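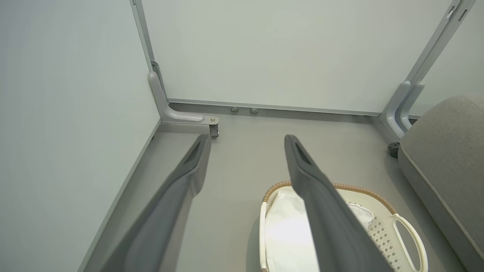
Phased retirement is an employment arrangement in which a tenured or long-serving member of a college faculty reduces his or her workload over a fixed period before leaving full-time service. It is used mainly in colleges and universities in the United States and Canada, where faculty members usually have no set retirement age. The arrangement is voluntary on the part of the faculty member, and it normally requires the approval of the department chair and the dean.

Terms

A phased retirement agreement sets out the length of the phase, the share of full-time work to be done in each year, the salary and benefits to be paid, and the date on which the appointment ends. The usual length is two to five years. Workload is most often set at one half of a full load, though some plans step it down each year.

In most plans the faculty member gives up tenure, either at the start of the phase or at its end. An agreement to give up tenure is generally binding once signed, apart from a short period in which it may be withdrawn. A faculty member who wishes to return to full-time work after that period has no right to do so, and any return is treated as a new appointment.

Salary is normally reduced in line with workload. Some institutions pay a larger share of salary than the share of work, as an incentive. Health coverage may continue on the same terms as for full-time staff, or the employee may be asked to pay a larger part of the premium. Retirement contributions are commonly based on the reduced salary, although a few plans base them on the former full salary for all or part of the phase.

Duties

The reduction may be taken in several ways. Under a split-year plan, the faculty member works full time in one semester and is free in the other. Under a level plan, half the usual number of courses is taught in each semester. Committee service and student advising are often reduced as well, but departments differ widely on this point and many agreements do not mention it. Disputes over phased retirement are more often about advising and service than about teaching.

Supervision of graduate students is handled separately. A faculty member in the phase may continue with students already enrolled but is usually not permitted to accept new doctoral students whose studies would run past the end date. Laboratory space may be reassigned in steps. Office space is normally kept until the end of the phase - shared offices are common in the last year.

Furtado model

The Furtado model is a form of level plan named for Furtado College, where it was first adopted. The phase lasts 4 years. Work is counted in contact hours, with a full-time load set at 384 hours per year, and teaching, advising and thesis supervision all count toward the total. In the first year of the phase the required load falls to 322 hours. Further reductions are agreed each May between the faculty member and the chair, and hours worked above the agreed load may be carried forward one year only.

The model was later taken up in a changed form by Brakthorpe University, which dropped the carry-forward rule and added a mentoring duty. Under the Brakthorpe version, the retiring faculty member is paired with a junior colleague who is expected to take over one or more courses. Lamai Kaewsai, in a study of the Brakthorpe plan, found that course materials were handed over more fully where the two had taught the course together at least once. The same study noted that pairing was hard to arrange in small departments, where the junior post was often not filled until after the phase had ended.

Administration

Applications are usually due 9 months before the start of the academic year in which the phase is to begin. The application is reviewed by the department, the dean and the office of human resources, in that order. Refusal is allowed on grounds of cost or teaching need. Most plans limit the number of faculty members from one department who may be in the phase at the same time.

Records of reduced workload are kept in the general personnel system or in separate scheduling software. Furtado College uses Nerkodix, in which each agreement is entered as a dated series of load targets. Brakthorpe moved from paper forms to Flovon, a leave-tracking product, and records mentoring hours as a separate leave code.

Relation to emeritus status

Phased retirement does not in itself confer emeritus status, which is granted by a separate vote of the faculty or the governing board. Some institutions hold the vote during the last year of the phase so that the title takes effect on the day the appointment ends. Others wait until the appointment has ended - in such cases library and e-mail access may lapse for a time unless the agreement provides for it.

See also: Emeritus; Sabbatical; Tenure; Terminal leave

Contact the editors | Copyright and terms of use | Back to top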